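The kettle was already on when I got to the Bachmann house, a narrow place at the bottom of the hill in Hidosley, and my host had put out two kinds of cake in case I didn't like one of them. I liked both. We had agreed to talk for an hour about letter writing, and it was getting dark by the time I found my coat again.

She is 56 and has written letters by hand since she was a girl, mostly to people she has never met. At last reckoning she had sent 2285 of them. She keeps a list in a row of school notebooks, with the date, the name and a word or two about what she wrote. "Otherwise I'd tell the same person about my knee three times," she said, laughing. "And they'd be too polite to mention it."

It began when she was 14, with a pen pal club run through a children's magazine called Zakine. She filled in a coupon, forgot all about it, and then a blue envelope came from a girl on a dairy farm who wanted to know if she had ever seen the ocean. "I hadn't, and I was so embarrassed that I wrote six pages about a lake," she told me. "She wrote back and said it sounded like a wonderful lake. Well, that was that. I was hooked for life."

They still write to each other. These days she has 14 regular correspondents, and she answers them at the same hour, right after breakfast, with the radio off. She uses plain cream paper from Billberg, the stationery shop two streets over, and she is a little fierce on the subject of pens - she won't use one that skips, and she won't lend out one that doesn't. 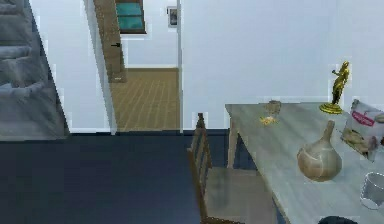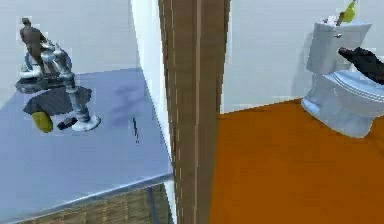
What do you write about when nothing much has happened?

"Oh, those are the best letters," she said. "I write about what I had for supper and what the neighbors are planting. When something big happens, I'm all in a rush to get it down and it comes out like a newspaper. On a slow week I have time to wander, and I end up asking better questions too."

I asked whether she minds waiting for the mail, now that everyone else gets an answer in a minute or two. She thought that over while she cut me another slice. The waiting used to drive her crazy when she was young, she said, and she would stand at the window and scowl at the mailman, poor soul. Now she likes having something out in the world on its way to somebody. One reply took from February until well into the summer, and it opened with an apology two pages long. "I enjoyed the apology more than the rest of it," she said.

For anyone who wants to start, she suggests a postcard to an aunt or an old roommate, with one question in it so they have something to answer. Don't copy it out again to make it neat. She never has, and her crossings-out are famous.

Before I left she asked me for my address and wrote it down in the newest notebook. My letter came the following week, four pages, with a recipe for the lemon cake folded inside. I've started my answer, and so far it's mostly about the weather.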